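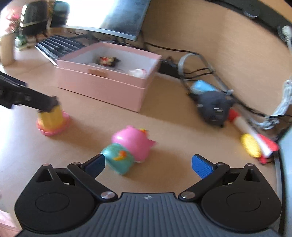 每年五月，学校的走廊里会长出一批展板。展板上的机器人都站得笔直，旁边的学生也站得笔直，两者之间有一种互相担保的神情。展板的标题里必有“智能”二字，多数还有“赋能”，少数胆子大的用上了“颠覆”。我带了几年机器人社，对这些词已经生出了抗体，看到“颠覆”时只会想，这个组的底盘大概又装歪了。

今年我们社的展板标题是《把玩具放进盒子》。

教务处的同事看了，很客气地问我，后面是不是还有副标题。我说没有。她又问，那能不能加一个。我说可以考虑，回来同学生商量，学生们商量了一个中午，交给我的副标题是《以及有时没放进去》。

这篇文章想替这个标题说几句话，顺便说几句别的。

先交代一下这个项目。社里的学生分成小组，3个人一组，两个人手里各拿一把夹爪，另一个人负责摆东西、喊开始、喊停。桌上或者地上放一堆小玩具，旁边放一个粉色的盒子，任务是用夹爪把玩具夹起来，放到盒子里。每做一遍，就存下一条示范。示范存够了，拿去训练一个模型，再看它学到了什么。整个过程里最有科幻感的部件是夹爪上那两片深浅不同的蓝色指垫，其余部分跟收拾儿童房没有什么区别，只是收拾得更慢，而且收拾完了还要倒出来重来。

家长开放日上，有一位父亲看了一刻钟，问我：“他们自己的房间也这样收拾吗？”

我说这方面目前还没有采集到数据。

我理解他的失望。他在网上看过会后空翻的机器人，交了社团的材料费，来学校一看，自己家孩子正举着一把夹爪，跟一只玩具玉米较劲。玉米滚了，孩子追过去，又滚了。在一个外行看来，这里面唯一在进步的是玉米。

可我越来越觉得，这是我带过的项目里最像样的一个，而它之所以像样，恰恰同它难看有关系。

我先说说从前那些好看的。

我们社以前打比赛，打的是Virisar杯，一个区域性的中学生赛事，奖杯做得很沉，可以当门挡，我们社的活动室至今用它挡门。比赛规则很长，流程很短：上台，通电，展示3分钟，下台。那几分钟决定一切，于是我们大半年的工夫都花在那几分钟上。学生们练得极熟，什么时候按键，什么时候微笑，什么时候说“接下来请各位评委看大屏幕”，都有排练。机器人也练得极熟，它只需要在一张特定的桌子上，从一个特定的位置，把一个特定的方块，挪到另一个特定的位置。方块的位置用胶带贴好了十字。胶带是我亲手贴的，我承认。

那一年我们拿了二等奖。评委的评语说我们的系统“具有较强的环境适应能力”。环境是我带着去的，装在一个纸箱里，包括那张桌子的桌布。

领奖回来的车上，队里话最少的Letay Yimer问了我一句：“老师，要是方块往左边挪一点呢？”

我说那就抓空了。

她说：“那它会什么？”

车上安静了一阵。后座有人把奖杯从左膝换到了右膝。我当时给她的回答是“先睡一会儿吧”，这个回答在教育学上没有任何地位，不过我至今也没有想出更好的。

后来社里投票，决定停赛一年，做点别的。投票的时候有人反对，理由很实在：停赛就没有奖，没有奖，升学材料里那一栏就空着。我没法反驳。我只能说那一栏不大，空着也不显眼。最后票数很接近，接近到我至今怀疑有人投的时候以为在选午饭。

Güven Toprak是最先反对的，也是后来干得最久的。他的反对意见写了一整页，题目叫《论我们正在放弃什么》，里面把奖杯、路费补贴和在外地吃的那顿烤鱼并列为社团传统。投票输了以后，他把这张纸贴在活动室的墙上，然后问我夹爪什么时候到货。 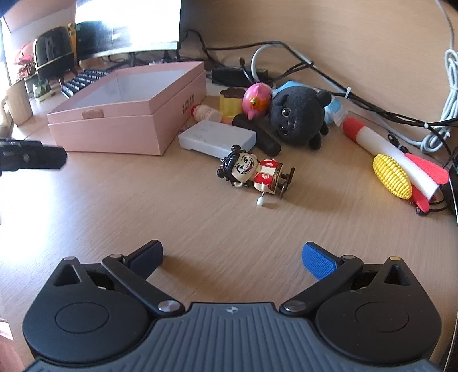
难的是摆东西

外人都以为这件事的难处在夹。学生们起初也这么以为，头几天抢着拿夹爪，没有人愿意当摆东西的那个。摆东西听上去像是替别人洗菜。

过了一个星期，风向变了。大家发现，夹是手艺，练练就会，摆才是要动脑子的。你把玩具整整齐齐排成一行，夹起来当然顺手，存下来的示范条条漂亮，可是模型学完以后，只认得整整齐齐的一行。你把它们乱堆成一团，夹的人骂你，而且人的乱堆有人的毛病：我们的学生乱堆东西，总是把最大的那只放中间，总是让有脸的那一面朝着自己。一群十几岁的孩子，号称随机，摆出来的东西一只只都像在拍合影。

Güven发现了这个问题。他翻看之前存的示范，说这些玩具怎么老看着我。那只穿浅蓝衣服的黑猫毛绒玩具，在他看过的一大半记录里都是正脸。于是社里规定，摆的人要先把玩具兜在手里晃几下，往桌上一撒，撒成什么样就是什么样，不许动手扶。规定颁布以后，第一个违反的是我。有个铁皮发条娃娃侧躺在桌面上，咧着大嘴笑，我顺手就想把它扶起来，全组人一起喊：“老师别动！”

我站在那里，手悬在半空，体会到了一点做评委的人从来没有机会体会的东西：我想让它好看，这个念头比我的脑子快。

这也是我对竞赛最大的意见。竞赛训练的正是这只手。它教学生在评委来之前把娃娃扶正，把方块对准十字，把失败的那几次从视频里剪掉。单独看，哪一样都算不上作弊，都叫“准备充分”。可是几年下来，一个聪明孩子会养成一种本能，见到一点不听话的东西，先想怎么让它别出现。等他哪天真要做一个给人用的东西，用的人家里没有胶带十字，他会很吃惊，觉得这户人家不够配合。

我听过Testau的一位工程师来校讲座，这家公司做仓库里的分拣设备。他讲了一个钟头，讲得最投入的是一种会反光的包装袋。他对这种袋子怀有私人恩怨，放它的照片时语气都变了。台下的学生听得发愣，他们本以为会看到人形机器人，结果看了一个钟头的袋子。散场的时候Letay对我说，这个人讲得真好。我问好在哪里，她说，他讲的都是没弄好的。

关于“没放进去”

我们那句副标题，后来成了争论的中心。

每做一遍示范，结果无非那么几种：放进去了；没放进去；放进去了但不太体面，比如是撞进去的、蹭进去的，或者夹爪松开之后在盒沿上犹豫了一下才掉进去的。前两种好办，第三种吵了很久。有人主张凡是进去的都算数，盒子不问来路。有人主张撞进去的不能要，教坏了模型，将来它看见什么都撞。有一次吵到天黑，看门的师傅上来敲门，他以为有人打架，听明白是为了一只玩具怎么进的盒子，又下去了。

最后定下来的办法是全都留着，每一条后面老老实实写上是怎么回事。那个学期，可以拿去用的示范一共139条，被打上“失败”标签的有46条。按照打比赛那几年的习惯，这46条是不存在的。它们会在某个晚上被某个懂事的学生拖进回收站，第二天我会表扬他文件夹整理得干净。

现在它们在展板上占了整整一栏。每一条都有一句说明，由当事人自己写。我抄几句：

“夹住了，太高兴，举太高，掉了。”

“以为夹住了。”

“两个人同时去夹同一个，互相礼让，都没夹。”

“玉米。”

最后这一句出现了好几次，署名不同，没有进一步的解释，社里的人也都不需要解释。

有位同行看完这一栏，私下劝我撤掉，说评委会扣分。我说我们今年没有评委。他说那领导呢。我想了想，说领导可能会喜欢“互相礼让”那一条。

我把失败写上去，倒没有什么高尚的用意，不想借此教育学生正视挫折。学生对挫折的正视能力远比成年人强，他们一天要在食堂、操场和数学课上正视好几轮。我的理由很低级：不写上去，第二年的学生会把同样的错再犯一遍。我们社的比赛年代留下了一柜子资料，全是成功的，没有一页能用。我翻过，里面有非常精美的结构图，有与获奖证书的合影，有一篇题为《我们是如何做到的》的总结，读完以后仍然不知道是如何做到的。

一个粉色盒子的体面

有人问过我，为什么偏要用这么些东西：粉色盒子、蛋糕、火箭、小玩偶。听上去不严肃。隔壁学校的社团采购了成套的标准教具，立方体、圆柱体、球体，颜色都是三原色，装在Morkico牌的铝合金箱子里，箱子上有锁。相比之下我们的东西看着像从谁的抽屉里倒出来的，事实也确实如此，学生们各自从家里带了一些。

我起初也想换成那一套。后来没换，一半是没有钱，一半是看他们夹了几天，看出了一点道理。立方体从哪边夹都一样，这是它的美德，也是它的问题，世界上没有几样东西从哪边夹都一样。黑猫是软的，夹得重了肚子就变形，夹轻了往下溜。那支红白相间的火箭头尾不是一个形状，夹中间最稳当，可它偏偏老是压着别的东西。球形的那只粉色玩具脸很小，身子很圆，夹爪一靠近它就打算走。学生夹完立方体，会说“夹完了”；夹完这只猫，会说“它刚才往左边歪了一下”。后面这句话里有观察，前面那句话里只有下课的愿望。

至于盒子，就是一个浅粉色的盒子，大概也就这么一个好处：它有边。有边，就有进和没进的分别，就有“挂在边上算不算”的争论。我在别的课上花很大力气想引起的那种争论，一个盒子轻轻松松就引起了。

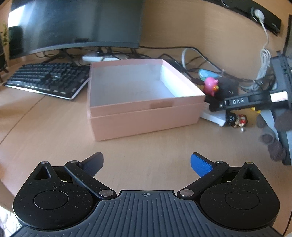 当然盒子也会被碰歪。收玩具收到一半，有人的胳膊肘带了一下，盒子转了个角度，全组停下来看摆东西的那个人。按规矩，他应该说“继续”，歪了就歪着收。第一次有人说出“继续”的时候，我在旁边几乎有点感动，这在从前是要喊停、擦汗、重新对胶带的事故。现在它只是一条示范，盒子歪着的示范，而且据Letay说，是比较值钱的那种。

她后来负责最后的那部分，拿示范去训练模型，再放到社里那台旧机械臂上试。机械臂是毕业生传下来的，机身上有人用修正液写了个名字，叫Uysal，是哪一届写的已经查不清了。Uysal年纪大，关节松，通电以后要先抖一下，像老人起身之前清清嗓子。学生们对它比对我客气，进门先同它打招呼。

结果怎么样？家长和同事最后都会问这句，我也知道这是文章里应当出现一张上升曲线的地方。

结果是，Uysal学会了朝玩具走过去。这一点它学得很扎实，不管玩具撒在哪里，它都会走过去，到了跟前张开夹爪，停住。有时候它夹，夹住了，放进盒子，活动室里一片欢呼，楼下以为我们在看球。有时候它停在那里不动，像进了房间忘记要拿什么。对于那根玉米，它走到跟前，停一停，又退了回来。

Güven看完，说它学会了我们所有人的态度。

我认为他说得很准。一屋子学生对着玉米犹豫了一个学期，每一次伸手都慢半拍，这半拍全存下来了，模型一点没有浪费。他们头一回看见自己的犹豫被别人，或者说被别的什么东西，原样演了出来。随后的讨论是我带社以来最好的一次：要不要专门补一批夹玉米的示范？由谁来补，由夹得最好的人，还是由大家轮着来？夹得最好的人夹得太快，Uysal跟不上；轮着来，又会把犹豫补进去更多。讨论到最后没有结论，有人提议先去吃饭，全票通过，这是那个学期唯一的一次全票。

反对的意见

我知道这篇文章会有人不同意，而且他们大半有理。

第一种意见说，竞赛给孩子目标，没有目标，一群中学生凭什么每周来夹玩具？这个意见我回答得很虚弱，因为确实有人不来了。停赛以后走了几个，去了辩论社，那里有奖杯，而且不需要充电。留下来的为什么留下来，我问过，答案五花八门，有说喜欢的，有说已经习惯了的，有说家里太吵的。没有一个人说是为了科学。我觉得这样比较可信。

第二种意见说，重复劳动谈不上教育，让学生举着夹爪一遍遍夹玩具，跟流水线有什么区别。这个意见扎到了我。有一阵子确实像流水线，尤其是快放假的时候，大家闷头赶进度，没有人说话，存下来的示范一条比一条快，也一条比一条像。回头看，那一批是最没用的。后来我们改了做法，觉得烦了就停，烦的时候不许存。规矩立起来，产量掉了一大截，活动室里又有人说废话了。我不敢说这就不是流水线了，但流水线通常不许人因为烦了而停下来，这一点我还是有把握的。

第三种意见来自我的一位老朋友，他也带社，年年打比赛，年年拿奖。他说：你这套东西是建立在你已经拿过奖的基础上的，你有资格嫌弃，新老师没有。这话我想了很久，想不出怎么反驳。我们学校之所以容忍一块标题叫《把玩具放进盒子》的展板，多少是看在活动室门口那只门挡的面子上。如果有刚接手社团的年轻同事读到这里，我的建议是先去拿一个二等奖，越沉越好，然后再读一遍这篇文章。

我对竞赛的规则倒有一个很小的请求，写给将来哪位愿意改规则的人看。那短短几分钟的展示，不必延长，请留出其中一小段，让评委走上台去，把桌上的东西随手拨一下。不用多，拨一下就行。然后请学生继续。

我能想象第一年的场面会很难看，满场的机器人对着空气认真地合拢手指。第二年大概会好一些。到第三年，也许会有人来问，你们平时都怎么练的。

展板最后还是按原标题挂出去了，在走廊尽头，挨着饮水机，左边是一块关于智慧农业的，右边是一块关于智慧养老的。接水的人多，停下来看的人也就多，多数看的是失败那一栏。有个低年级的孩子端着水杯看了很久，指着那句“玉米”问我，玉米怎么了。

我带他去了活动室，递给他一把夹爪。

他到快上课才走，玉米还在桌上。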